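4.2 真实环境中的数据采集

仿真数据只覆盖了刚体与规则几何体，柔性包装、缠绕线缆一类的情形仍需在真实环境中采集。我们沿用第3节所述的腕部相机配置，相机固定在夹爪后方，视野下缘始终包含两根手指的指端。这样做的代价是近处目标容易被手指遮挡，好处是指端与目标的相对位置可以直接从图像中读出，不依赖手眼标定的长期稳定性。

采集在4个场地进行，代号分别为Altstead、Grosora、Charpentier和Zernow。前两处是普通住宅，后两处是办公楼内的休息间。各场地的台面、墙面和照明均保持原状，不铺设背景布，也不粘贴定位标记。操作员只负责摆放物品和触发录制，物品的初始姿态不作规定，但要求每个场景至少有一处物品相互接触或遮挡。

每个场景录制3段轨迹，分别从不同的起始高度接近目标。全部采集共得到716段有效轨迹。判为无效的轨迹有68段，原因主要是控制器超时和图像丢帧，这些轨迹不进入训练集，也不计入后文的成功率。

标注由两人独立完成，标注内容包括目标类别、可抓取区域和附属物。附属物指与目标相连或包裹目标的部分，例如线缆、塑料膜、束口绳。两人意见不一致时由第三人裁定。类别标签允许一个物体同时带有“包裹”属性，因此同一类物体在裸露和带包装两种状态下共享类别，只在属性上加以区分。

图3给出了电吹风类别的一个场景。白色电吹风侧放在深红色大理石纹台面上，黑色电源线交叉缠绕在手柄上；另一只电吹风外面裹着深青色塑料膜，位于两指之间偏右。同类的两个实例外观差别很大，前者轮廓清晰，后者的机身因薄膜褶皱和反光而难以分割。台面的纹理和左侧的植物图案墙纸也增加了背景的复杂程度。

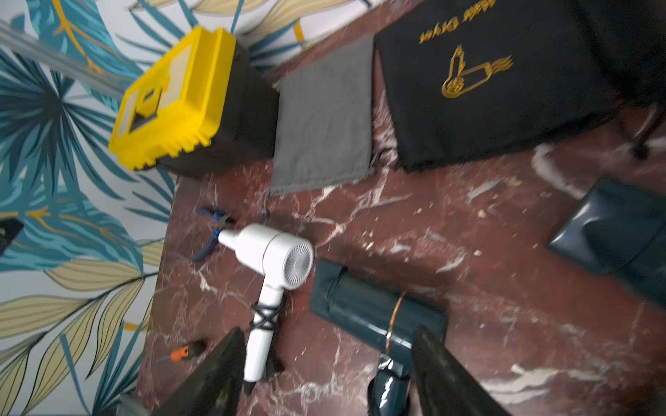
图3　腕部相机视角下的电吹风场景。白色电吹风的喷嘴处压着一把钳子，上方为工具箱、灰色布袋和带有金色刺绣的黑色布袋，黑色布袋上的“Hair Dryer”字样在图像中呈倒置。

4.3 抓取区域预测

预测网络以单帧彩色图像为输入，输出逐像素的可抓取得分和对应的夹爪转角。骨干网络与第3节的基线一致，解码端增加一个附属物分支，用于预测每个像素属于线缆、薄膜或绳带的概率。两个分支共享特征，在最后一层之前不作交互。

推理时先由可抓取分支给出候选区域，再用附属物分支的输出对得分进行修正。对于缠有线缆的手柄，若线缆覆盖了候选区域的大部分，则将候选位置沿手柄轴线向机身一侧平移；若平移后的位置超出机身范围，则放弃该候选，转向得分次高者。对于带薄膜的物体，不作平移，只把夹爪的预张开量放宽一档。两种处理方式不同，是因为线缆在受力后会滑动，而紧贴机身的薄膜在短行程夹持中变形有限。

手指自身在图像中占据的区域用固定掩膜去除。掩膜由夹爪开合角度查表得到，查表结果向外扩张数个像素，以容纳近处失焦造成的边缘模糊。早期版本没有这一步，网络会把黑色指端与相邻的黑色线缆判为同一物体，可抓取得分随之在指端附近出现虚假峰值。加入掩膜后，这类峰值在验证集中基本消失。

4.4 失败情形

Reshma Joubert对真机实验中的失败记录进行了逐条复核，Eugénie Besnard负责核对对应的力传感数据。复核发现，失败集中在以下几种情形。

第一种是目标压住了其他细长物体。夹爪闭合时位置正确，但提升过程中下方物体被带动，目标发生偏转。单帧图像只能看到细长物体露出的部分，无法判断其在目标下方延伸多远，现有网络对此没有专门处理。

第二种是薄膜反光。强反光区域在图像中接近饱和，网络有时将其判为边缘，使候选区域偏离机身中线。将曝光时间缩短后情况有所缓解，但暗色台面上的小物体随之变得难以辨认，因此最终实验没有采用该设置。

第三种是软质布袋与硬质目标相邻。布袋边缘的束口绳与电源线在颜色和粗细上接近，附属物分支容易混淆二者，导致不必要的平移。这一错误通常不造成抓取失败，但会增加重新规划的次数。

以上三种情形中，第一种对结果的影响最大，且难以通过增加同类图像来消除。我们尝试在接近过程中加入一次侧向移动，从两个视角估计物体间的支撑关系。该方案在Charpentier场地进行了初步测试，所用的支撑关系标注方法见附录B，完整的对比结果列于第5节。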